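Stop Throwing Away the Boring Failures

I've been grumbling about this to anyone who'll stand still long enough, so I might as well write it down. I think the way most of us clean up our robot demonstration data is wrong, and I think it's making our results look better than they are.

The usual routine goes like this. You sit somebody down to steer the arms through a task, you record a few hundred tries, and then you go through the pile and toss every one that looks messy. The gripper missed on the first go? Toss it. The operator changed her mind halfway? Toss it. What's left is a lovely set of smooth, confident runs, and you train on that, and then everybody acts surprised when the robot misses a grab by a hair and just sits there closing its fingers on air.

Well, of course it does! It has never seen anybody miss.

Our little group at Brollside works on sorting thin flexible stuff, mostly wire. Wire is a pain. A block stays a block wherever you put it, but a piece of wire has a different shape every time you set it down, and it can spring when you pinch it, and it loves to grab hold of the piece next to it. I used to work on stacking cups and I thought I was pretty good at this job. Then I moved to wire.

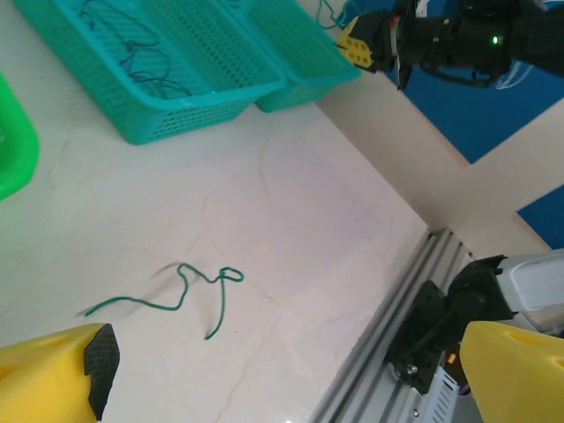

A bent green wire on the marble tabletop, seen from the wrist camera.

Last June we recorded 400 demonstrations of picking up a wire and putting it in a basket. Maite Garrido did the first pass of cleaning, by the normal rules, and came out with 200 that everyone would call good. Half the work in the trash, basically. I asked her to hang on to the other half and we trained two policies, one on the clean 200 and one on the whole lot, warts and all.

On wires laid out nice and straight, the clean policy won. Not by a lot, but it won, and I'm not going to hide that. On the loopy, humped-up ones it got 8 out of 16 into the basket. The messy policy got all but two. When I watched the runs back, the difference was easy to spot – the messy one would miss, back off a little, and come in again from another side, the way a person does when picking a hair off a sweater.

Now, the fair complaint is that I gave one policy twice as much data. Somebody at Pleston brought this up after my talk and he was right to. We should have run a third policy on a mixed 200, and we haven't yet (the arms have been booked solid for another project, and I've been lazy about asking). So take my numbers as a reason to go try it yourself. Sixteen wires is a tiny test, too. I know.

But I still think the habit is bad, whatever that third run says. When we write "200 demonstrations" in a paper, the reader has no idea how many were thrown out to get there, or who decided. I'd like to see that count printed in every paper, right next to the success rate. It's one line! It costs nothing. The folks at Eltham keep a plain text log of every discarded run with a few words on why, and reading it taught me more about their task than the paper did.

There is some stuff I'd still throw out. If a camera dropped or the operator was clearly goofing around, fine, bin it. I don't want a robot learning to wave at the window. Where I'd draw the line is intent: if the person was honestly trying to do the task, keep it, even if it took three ugly grabs and a drop.

Maite doesn't fully agree with me, by the way. She thinks a run with more than a couple of misses mostly teaches dithering, and she wants to cut those down to the last good attempt plus the miss right before it. We're going to try her version next, as soon as we can get back on the arms.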